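Planning the second year of a two-arm robot
Dronoven equipment notes, 2020-11-05

The equipment manager at Dronoven has one request for people who want to buy a robot: first write down what you will use up. She answered our questions at her desk, with the budget sheet for next year open beside her. The daily work at the moment is a tangram puzzle, done by two arms with gloved hands.

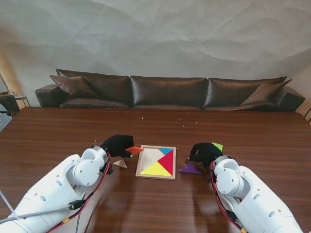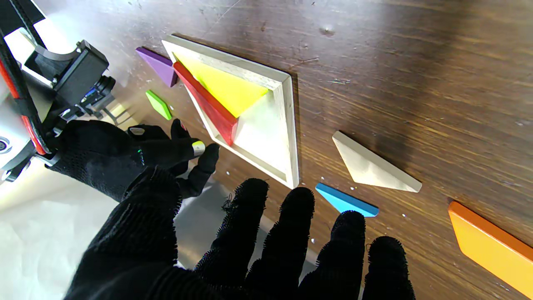

Tangram work with both arms, on the wooden table.

What the first budget forgot

"We compared the arms for many weeks, and the small things we compared not at all," she says. Dronoven had offers from Verkov and from Stergiou. The difference between them was small, and in the end the delivery time decided: Stergiou asked for 14 weeks, Verkov for 8.

Gloves were not in the first budget. "I wrote one line, 'accessories', and I was proud of this line. By August it was empty." Now gloves have their own line, together with cables and puzzle sets. A set with a missing piece can not be used, so she orders spare sets at the same time as the first one.

How much to keep back

For next year she has reserved 2,000 euros for consumables and small repairs. She would have liked more. The service contract with Jiltari is paid separately and covers 6 visits, and she advises to ask before signing if travel is included. "In our first offer it was not, and I found it on the second page, in small letters."

Would she buy a second pair of arms? Not yet. She wants to see one full year of real costs, and the hours of the operators must also be counted. "A machine without a person beside it is for us only furniture. If I buy two more arms, I must also plan the person."

The request for next year goes to the management this month. The line for gloves is the first on the page.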